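A embalagem devia voltar para a loja

Comprei em novembro 30 recipientes de comida sem querer comprar nenhum. Vieram com o arroz do almoço, com o queijo fresco, com as azeitonas, com a sopa das noites em que cheguei tarde. Lavei-os todos e guardei-os no armário por baixo do lava-louça, até a porta deixar de fechar. Depois fiz o que quase toda a gente faz: meti-os num saco e levei-os ao ecoponto.

A minha opinião é simples. Quem vende comida numa embalagem rígida devia ser obrigado a aceitá-la de volta, pagando ao cliente o depósito cobrado na compra. O sistema existiu durante décadas com o vidro. A minha avó mandava-me à mercearia com duas garrafas vazias e eu trazia duas cheias, e a diferença de preço era uma coisa que qualquer criança entendia. Se eu partisse uma pelo caminho, faltava-me dinheiro para o troco e tinha de explicar porquê.

O plástico acabou com isso porque era leve e barato, e o custo de o recolher passou para a câmara, ou seja, para a fatura da água, onde vem numa linha que pouca gente lê. O comerciante deixou de precisar de um canto para as grades vazias. O consumidor deixou de carregar peso. Foi cómodo para os dois, e eu também aproveitei.

No meu bairro houve uma experiência de devolução. A cooperativa Skudarano, que tem uma loja na rua do mercado, cobrou durante uma temporada 80 cêntimos por cada caixa de comida pronta e devolvia-os quando a caixa regressava lavada. Entregou 461 caixas e recebeu de volta todas menos 173. Quem é contra este tipo de medida agarra-se ao segundo número. Eu olho para os dois e vejo uma loja pequena, sem publicidade e sem lei que a ajudasse, a recuperar mais de metade do que saiu pela porta. As caixas que não voltaram estavam, pelo menos, pagas.

O que matou a experiência foi outra coisa. A Branel, que fornecia as caixas, mudou o formato da tampa a meio do ano. As novas não serviam nas bases antigas, as antigas não empilhavam com as novas, e a loja ficou com duas pilhas que não combinavam. Ao balcão, cada devolução passou a ser uma conversa. Ao fim de umas semanas, a Skudarano voltou às embalagens descartáveis e tirou o cartaz da montra.

Daí que eu desconfie dos que pedem apenas depósito. O depósito sem norma de formato não funciona. É preciso que meia dúzia de tamanhos sirva para quase tudo, que as tampas sejam iguais entre fabricantes e que o rótulo saia com água morna. Hoje há rótulos que não saem com nada. Já tentei com óleo, com bicarbonato e com uma lâmina, e fiquei com um recipiente riscado e pegajoso que não serve nem para guardar parafusos.

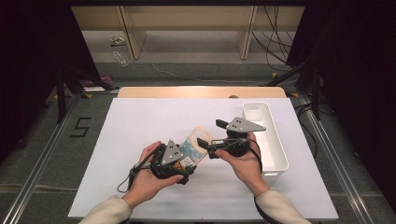
Para Hafiz Pattinasarany, que leu uma primeira versão deste texto, estou a culpar as empresas por uma preguiça que é dos clientes: quem quer reutilizar leva a sua caixa de casa e pede que a encham. Respondi-lhe que já o fiz. Em duas charcutarias recusaram, invocando regras de higiene que não souberam indicar. Numa terceira aceitaram, mas pesaram a minha caixa com o queijo lá dentro e cobraram-me o vidro ao preço do queijo. Reclamei, descontaram, e a senhora atrás de mim na fila suspirou de maneira que eu ouvisse.

Ele tem razão numa parte. Há muita gente que não levaria a caixa nem que lhe oferecessem o jantar. Mas as regras fazem-se para um dia normal de pessoas cansadas, com um filho pela mão e o autocarro a chegar. Se devolver a embalagem for tão fácil como entregar o cesto à saída do supermercado, devolve-se. Se for preciso registo, aplicação e palavra-passe, fica no armário.

Também me dizem que lavar gasta água e energia, e que transportar caixas vazias gasta combustível. É verdade, e conviria fazer essas contas a sério, terra a terra. Uma caixa que atravessa o país vazia para ser lavada é um disparate. Uma caixa lavada a três ruas de onde foi usada é outra conversa - e quase todas as cantinas escolares têm máquinas industriais paradas a partir das quatro da tarde. Não sei se serviriam. Gostava que alguém com essa responsabilidade fosse ver.

A reciclagem fica para o fim da linha, para o que já não aguenta mais voltas. Durante anos ensinaram-nos a separar, e fizeram bem. O problema é que a separação se tornou uma espécie de absolvição. Ponho o pote no contentor amarelo e deixo de pensar nele, embora não faça ideia de onde vai parar, nem se a película colada na borda o condena ao aterro. Perguntei uma vez na câmara e mandaram-me um folheto com desenhos.

O que eu pedia era pouco: um depósito obrigatório nas embalagens rígidas de comida, formatos comuns definidos com prazo, e devolução em qualquer loja que venda produtos do mesmo género, sem talão. A última condição é a que os supermercados mais vão combater. Dirão que não têm espaço, e eu lembro que encontraram espaço para as caixas automáticas, para as máquinas de sumo de laranja e para o café.

Entretanto, o armário voltou a encher. Tenho sete caixas da Skudarano, do formato antigo, que ainda fecham bem e que uso para levar o almoço. Perguntei lá se as queriam de volta e disseram-me que podia ficar com elas.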